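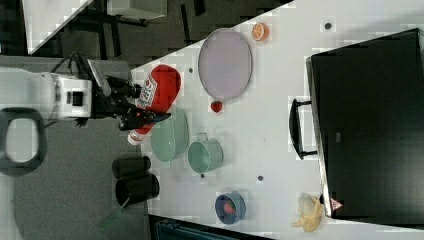
Attachment 1: gripper closed on the ketchup bottle, table cell 2, from overhead.

Ticket 416 – Gripper reports "object lost" while holding object
Site: Sidlow
Opened: 29 March 2026
Status: reopened

Fault: the arm closes on the squeeze bottle, the Linulard controller logs "object lost", and the task aborts. We get this on the bottle and hardly ever on the mug or the banana.

Supplier reply (Lanz): "Grip threshold set too high for soft items. Lower to 76 and close ticket."

Our notes: lowered to 76 as told. Same error on the next run. I never thought much of the threshold theory. A soft bottle ought to give trouble at the body, and the fingers are on the narrower part by the neck.

Swapped the Zarlow finger pads for new ones. No change. The old pads were well inside their 2,000 cycles anyway, so I don't know why that was on the checklist.

Supplier reply (Lanz): "Likely cable noise. Please re-route."

Cables re-routed. Ran clean for one morning, then the error came back. I would not call that a fix and have taken "resolved" off the ticket.

Still wanted from Lanz: the raw finger position log, which we first asked for in the opening message. Until it arrives the bottle stays out of unattended runs.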